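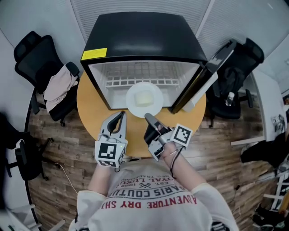

Trovero Asks Whether the Office Mini Fridge Earns Its Place, and Publishes the Answer

BROSTTHORPE – Saturday, June 23, 2018 – Small refrigerators are sold to offices on a promise that has rarely been tested by anyone who has to eat out of them. Trovero, the workplace supplies reviewer, today released "One Shelf, One Plate," a plain-language guide to choosing and using a mini fridge in a shared room. It is less flattering to the product than most of what buyers will find in a catalog.

The guide grew out of a survey of 963 people who work in small offices. Asked what they wanted from a mini fridge, most named lunch. Asked what they kept in one, most named drinks, milk and whatever was left over from the last birthday. Trovero's editors think the gap between those answers says a good deal about how these machines are bought.

"The sales copy talks about capacity, and capacity is a number you get by filling the thing with water," said Tegwen Prothero, who edited the guide. "People don't eat water off a plate. They want to know if a dinner plate with a square of cake on it will go in flat and come out flat. We had a hard time finding a single manufacturer who would tell us that."

The guide recommends that buyers take a plate to the store. It suggests an ordinary round one, carrying something soft enough to show damage, and a slow try at sliding it past the front edge with the door open. A wire shelf can be moved or lifted out in some models, but a plate that only fits with the shelf removed is using up the whole fridge, and the guide says so.

Door swing gets a chapter of its own. A mini fridge on a table takes up far more of the table once it is open, and a round table makes matters worse, with less surface at the corners where a square cabinet would like to sit. Trovero advises marking the full swing of the door with tape before deciding where the fridge will live, and leaving enough clear tabletop in front to set a plate down. Buyers should also check which side the hinge is on. Several people surveyed had learned this after delivery.

The editors are doubtful about some popular advice. They found little reason to pay extra for door bins in a fridge meant for food on plates, and they question the habit of using the top of the cabinet as a second counter. Warning labels are often placed there, and the guide asks owners to read the label before covering it with a box of tea bags. What it permits differs from model to model, and Trovero declines to offer a general rule.

Covering food is another point of disagreement. Meirion Gwynne, who wrote the section on smells, wanted every plate wrapped. Gitau Rweyemamu, who wrote the section on waste, did not want to recommend 11 rolls of plastic film a year for the sake of one slice of cake. The guide prints both views – and suggests an upturned bowl, if the height allows, which it frequently won't.

"I went into this thinking a small fridge was a harmless purchase," Rweyemamu said. "I still think it's mostly harmless. I'm less sure it's useful to more than 4 people, and I would like to see the evidence from anyone who says otherwise."

Trovero does not award stars in this guide and has not named a best buy. It has printed a one-page checklist covering plate fit, shelf height, hinge side, door swing and cleaning access. A white interior is noted as a help in spotting spills, though the editors add that spotting a spill and wiping it up are separate events, and they have no figures on how often the first leads to the second.

Printed copies of "One Shelf, One Plate" are available at no charge to the first 100 offices that request one. Further copies may be ordered through Saditz, which handles distribution for Trovero. A follow-up on shared microwaves was planned for April and has been delayed while the editors argue over method.

About Trovero
Trovero reviews furniture, small appliances and supplies for shared workplaces. It is based in Brostthorpe and buys the products it reviews. It does not accept loaned goods from manufacturers.

Media contact
Eluned Gwilliam
Press Office, Trovero, Brostthorpe
Review copies and interview requests should be sent in writing to the press office.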